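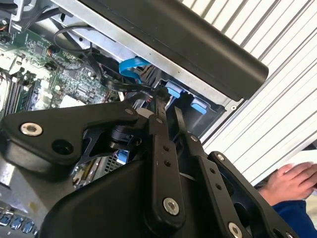 Floscombe's repair morning is staying put, and I'm more pleased than I probably ought to be about a thing that involves queueing in a corridor with a broken toaster under my arm.

If you missed the fuss, the old library annexe on Gretent Lane was meant to go back to the council in May. That would have left the repair morning without a roof, and also without its cupboard, and the cupboard matters a great deal if you own as many extension leads as they do. Word came through last week that the lease has been renewed for 2 years, on the same rent, with the cupboard included. I read the letter on the noticeboard twice to be sure about the cupboard.

Hannelore Kettler has run the mornings since they began, and I caught her by the kettle. She was trying to get a lid back on a biscuit tin and talk to me at the same time.

"I'd started pricing up garages," she told me. "Cold ones. One had a boat in it and the man said the boat would be staying."

So no garage and no boat. The doors open at half past nine as before, and you'll still need to be there by noon if you want something looked at the same day. Bring the lead! People turn up with a laptop and no charger, or a sewing machine without its pedal, and then everybody has to stand about being polite until somebody's husband drives over with it.

They got through 546 items last year, according to the big red ledger on the front desk, which you're allowed to leaf through while you wait (I did, and found my own handwriting next to "lamp, smells"). Lamps and vacuum cleaners take up page after page. Then it's radios, hair dryers, garden strimmers once the weather turns, and a steady trickle of old desktop computers that people want to keep going for the sake of the photographs on them. There's one entry that just says "clock, Mum's" with a tick beside it, and I'd have liked to hear more about that.

The bit I didn't expect is the money. The Kuhlmann shop on the high street — the hardware one, with the paint at the back — is putting up £300 for fuses, solder, drive belts and all the small stuff that up to now has come out of a jam jar of donations. Annelore Wendt, who does the ordering, already has a list. She showed it to me and it ran on to the back of the envelope. Top of it was a decent bench lamp, the present one having a neck that droops slowly until you're working on your own knuckles.

There are a couple of changes to know about. Microwaves are off the menu from now on, and so are televisions of the deep, heavy sort. Both need more care than anyone can give them on a trestle table with toddlers going past, and I can't argue with that, though I did see a chap carrying his microwave back down the steps looking quite hurt. If you've got one, the Fimside tip takes them at the far gate. Everything else is as it was: pay what you like, and stay with your item while it's being looked at.

They're also after 2 more people who can sew. Plugs and fuses are well covered, but the mending table has a waiting list, mostly coat zips, and Hannelore says she's been taking trousers home in carrier bags to do in front of the telly. You don't need to be brilliant at it. If you can put a zip in and it goes up and down afterwards, she'd like to meet you. Put your name in the back of the ledger or leave a note at the Kuhlmann counter, where they've promised to pass things on.

As for my toaster, it was crumbs. A great solid wedge of them, jammed under the lever — I was handed it back in a paper towel — and a screw I'd been hearing rattle for months and had decided to ignore. I put a fiver in the jar and had a slice of lemon cake, and the toaster is back on my worktop, browning one side slightly more than the other as it always has.

The next repair morning is at the annexe, half past nine till one, with parking round the back by the bottle bank.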